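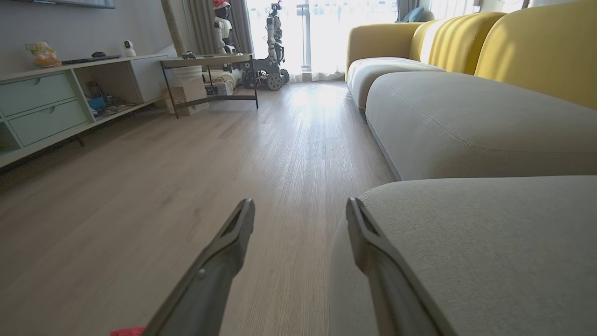 Gripper Trials Gallery

May 19, 2018

Welcome to the gallery page for our gripper trials! We have been swapping hands on the same arm since September, trying each one on the same set of everyday chores: picking up socks, moving cups, pulling drawers, tidying the kind of stuff that ends up on a living room floor. We log every grasp attempt, and the log now stands at 3,567 of them across four grippers. Most of the numbers live in the spreadsheet. The gallery is for everybody who writes in asking what the work looks like from close up.

Only one picture is up so far, and the rest of the page is notes on what we tried. More will go in as we sort through them.

1. Wrist view, living room floor

Two dark gray fingers, open, with the light wood-grain floor between them. Look at the groove down the inner face of each finger - for me that is the most interesting part of the shape, and I could talk about it all day.

The right finger is up against the edge of a light gray seat cushion. Sofa edges are a great test for any gripper, and a tough one for a wrist camera too, with a big soft surface filling one corner and a long bright streak of daylight on the floor in the middle. Auto exposure has to pick a side! At the far end the windows win, and the two robots standing there come out against a lot of glare. You can still make out the red Santa hat on the left one.

The low mint-green cabinet on the left is a favorite target for drawer work. Its two drawers have curved cutout handles, so there is no knob to pinch. You have to get a fingertip into the cutout and pull, and slim tapered tips are a real help with that kind of handle.

The grippers, in the order we tried them

Barard two-finger. The first one we bolted on, and still the one I would hand to a beginner. It opens wide, closes evenly, and it doesn't fuss. Cups and small boxes are a joy with it. Flat things are another story: a sock lying flat on a smooth floor just gets pushed along ahead of the tips. We did 1,179 attempts with this one, more than with any other, mostly because it was so pleasant to use that we kept going.

Barard two-finger with soft pads. Same gripper, with rubber pads glued on. What a difference on socks! The pads drag the fabric into a little fold and then the fold is easy to grab. They do make the tips thicker, so drawers got harder. The glue gave up twice and we now use small screws.

Vundmont parallel jaw. Very precise, very strong, and a bit slow. I loved it for cables and pens. It keeps its fingers dead parallel all the way through the stroke, so you can plan a grasp on paper and it comes out the way you drew it. The stroke is short, though, and wide mugs were simply out of the question unless we went for the handle.

Casteo three-finger. The fun one. It wraps around balls and fruit beautifully and everybody wants to try it. It is also the one that hides the most from the wrist camera, with the third finger sitting right where you want to look. We moved the camera mount out 12 millimeters and that helped a little. I haven't given up on it.

Cameras on the wrist

We tried two lens choices. The wide one shows both fingertips plus half the room, so whoever is driving always knows where they are. The narrow one gives a much nicer look at the object itself and then leaves you lost the moment you turn the wrist. We went back to the wide one after 7 sessions and have stayed there. Having both tips in view matters more than I ever expected - you can line up a grasp by eye just by keeping the object centered in the gap.

One tip if you are setting this up at home: lock the white balance. Ours kept drifting every time something yellow or bright came into view, and the same red block looked orange in half of the recordings.

Controllers

For driving by hand we compared a Cortés handheld controller with a plain game pad. The game pad is cheap and everybody already knows how to hold one, and for opening and closing the fingers it is perfectly fine. The Cortés unit is better once you need to tilt the wrist and move forward at the same time, like when you are reaching under a table or going into a drawer at an angle. It took me a full afternoon to get comfortable with it and then I didn't want to put it down!

Button layout made a bigger difference than the hardware did. Put the gripper on the trigger, so a half squeeze is a half-closed hand. We had it on a simple on/off button for weeks and crushed a lot of paper cups that way.

Coming up

Next on the list is a set of longer fingertips for the Vundmont, and a second round with the Casteo and a side-mounted camera. I also want to run all four on towels, which we have been putting off. If you have a gripper you are fond of and want to see it on the sock test, send a note through the contact form and tell us what bolt pattern it uses.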